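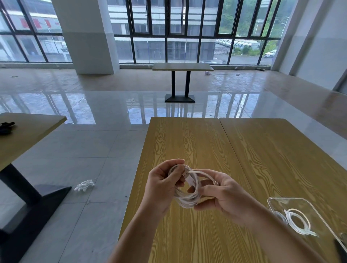
## Study Rooms and Equipment Loans: Frequently Asked Questions

**Who may reserve a room at Kasthorpe Library?**
Any holder of a current Kasthorpe card may reserve. Visitors with an Uveck card must register at the front desk first.

**How long is a reservation?**
Each reservation is for 2 hours. It may be extended once if the room is free.

**Can I borrow a charging cable?**
Yes. Cables are lent at the front desk for use in the building and must be returned before closing.

**Is the Ragnarsson Room open on Sunday?**
Yes, from noon. The room seats 20 — larger groups should request the Troltura Hall, which seats 74.

**May I bring food?**
Covered drinks are permitted. Meals are not.

**Are rooms available in August?**
The Ragnarsson Room is closed for painting throughout August. All other rooms keep their usual hours.

**Whom do I contact about a lost item?**
Please write to Sille Kjærgaard, Reader Services, and include your card number.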